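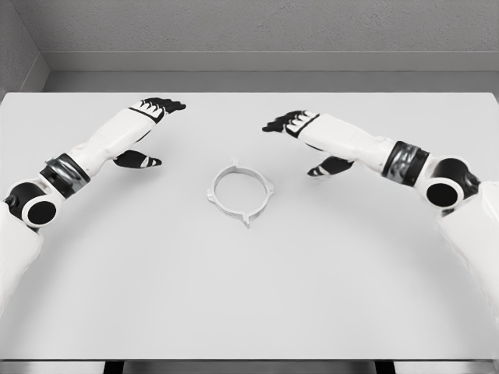
Two arms, one ring, plenty of table.

Wanted: people who were abroad and stuck indoors

Were you shut in a foreign city during the lockdowns, walking laps of the kitchen? Kidell is collecting accounts from Britons who sat it out overseas, and we need 25 more by the end of April.

You'd talk to Sena Sarpong by phone for up to 106 minutes — she has timed it — and send us any diary you kept, however dull. Dull is welcome. We already have 400 pages on bread.

We pay in book tokens. Calls are after 5 in the evening. Write to Sena at Kidell, Greenwood House, Ninholm, and say which city.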